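I spent most of February with a leader arm in my hands, teaching a robot to move hard drives, and I have not had this much fun at work since I learned to solder!

The setup, for those who missed the earlier posts: the arm is a Universal Robots one with a two-finger gripper, and we drive it by teleoperation. You hold a small copy of the arm, you move it, the big one follows. Everything gets recorded (joint angles, gripper position, the wrist camera), and at the end we train a policy on the whole pile. The project is called Owino, and the goal for this round is 500 good demonstrations of one job: handling drive caddies between a server chassis and a fixture board on the wall. I'm at 294 as I write this, with a mug of cold tea and a sore thumb.

I assumed the hard part would be the grip. It's the turning. A caddy is long and thin, and in the chassis it wants to move in one direction only, so your wrist has to stay honest the whole way. Then there's the swing up toward the board, where everything you know about which way is "forward" changes halfway through. My first dozen tries had a horrible little wobble in the middle, right where I stopped to think. The policy will learn that wobble if you let it! So I threw those away and started over, and now I rehearse each move in the air before I press record.

What helped most was watching the wrist camera feed instead of the arm. It felt backward for a day or so. But the policy only gets that camera and the joint readings, so if I can't do the job from the same view, I'm asking it to learn from something it can't see. With the blue caddy up between the fingers and the board behind it, I can judge the angle pretty well now.

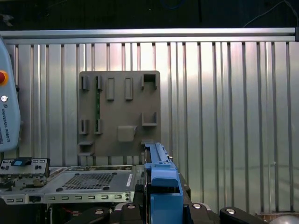

Raíssa Pimentel thinks I'm being too neat. Her argument is that 500 perfect runs teach a robot what perfect looks like and nothing about getting back there, so the first time it comes in crooked it will have no idea what to do. She wants one run in every batch to start badly on purpose: a caddy held too far down, or an approach from the wrong side, and then a calm recovery.

I grumbled, and then I tried it, and she has a point. The recoveries are slower and uglier to watch, but they're also where I do the most interesting things with my hands. You come in tilted, you back off, you straighten up, you go again. I'd been editing all of that out. We now tag them separately so we can train with and without them and compare. I can't wait to see that plot.

A few other things I've changed along the way:

- **Shorter sessions.** After an hour I get sloppy and, worse, I don't notice. Dennis Masanja spotted it in the logs before I did: my gripper closes got later and later through the afternoon.
- **Force scaling down.** The leader arm pushes back a little when the real one meets something. I had it set high because it felt exciting. Lower is better, and my shoulder agrees.
- **Start poses from a list.** Left to myself I always began from the same comfortable spot. Now a script picks the pose and I have to deal with it.
- **Saying the step out loud.** It sounds silly, but "grip, lift, turn, seat" keeps my timing even, and the audio turned into handy labels for cutting up the episodes.

The close work at the board deserves its own post. With the fingertips right up under a drive, a tiny twitch on the leader is a big deal on the follower, so I added a foot pedal that scales my motion down by a factor of 2. Press it and the arm goes slow and careful — let go and you're back to full speed for the long moves. I wish I'd done it on day one. The pedal state gets logged too, which may or may not be useful to the model, but it's free.

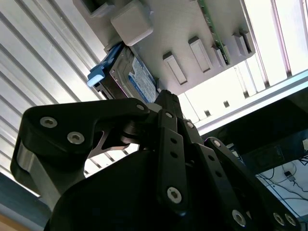 Why not just program the positions, if the board and the chassis never move?

For a fixed board and a fixed chassis, fixed positions would do fine, and our old script for this cell did that. We want the same policy to cope when the chassis has been shoved over a little or the caddy sits at an odd angle in the grip, and hand-writing every one of those cases is a job I'd happily never do again. Demonstrations let me show the correction once or twice in each place and leave the in-between to training.

Whether 500 is enough, I don't know yet. Musyoka Swai has bet me lunch that we'll end up closer to 2,000, and he's usually right about these things, so I've been checking the menu. The plan is to do a trial training run at the halfway mark of what's left, look at where it fails, and aim the remaining demos at those spots.

Next up I'm going to swap operators. Everything so far is my own two hands, with my own habits baked in, and I'd love to see what Nyokabi Masanja does with the same start poses. She's left-handed and much more patient than me. If her runs look totally different and still work, that's going to make for a very good week. I'll put the trajectory plots side by side when we have them, and the pedal wiring too, for the couple of you who asked.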